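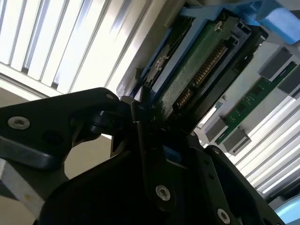 How to archive a web page before it disappears

Filed under: Guides / Preservation / Beginner
70 shares | 20 comments

I love this part of open source work! Finding a post is a thrill, but saving it properly is what lets you use it a year later, and you can learn the basics in an afternoon.

Start with a folder for each case. Ours are numbered, so the Brilley flood claims live in folder 2336 and nothing else goes in there. Open a plain text log inside it and write down the full address, your time zone and the time you opened the page, say 4:15 pm.

Next, scroll right to the bottom so the lazy-loading photos and replies appear. Expand any collapsed comments. Save the page as a single file, then take a full-length screenshot as well - the two often catch different things.
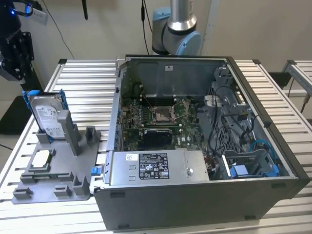 Dell motherboard in an opened desktop tower, CPU socket empty.

Now send the same address to a public web archive and paste the link it gives you into your log. Open that link in a private window and check it. Lutz Nolte once handed me a beautiful set of archive links for the Royer council posts, and half of them led to a login screen.

Download videos separately, in the original quality, and leave the file names alone.

Then comes my favourite bit, hashing! Run SHA-256 over every file and copy the results into the log. If one byte changes later, the hash won't match. Work only on copies from here on.

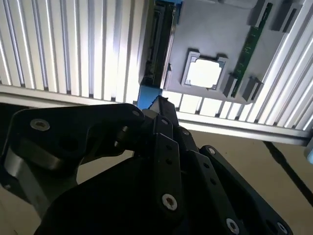
Grey equipment tray and a black gripper, with slatted aluminium extrusion above.

Put a second copy of the folder on a separate drive and hash it again once it's there. Maxence Deschamps rechecks the whole Adeden collection every May, all 2771 files, and swears by it.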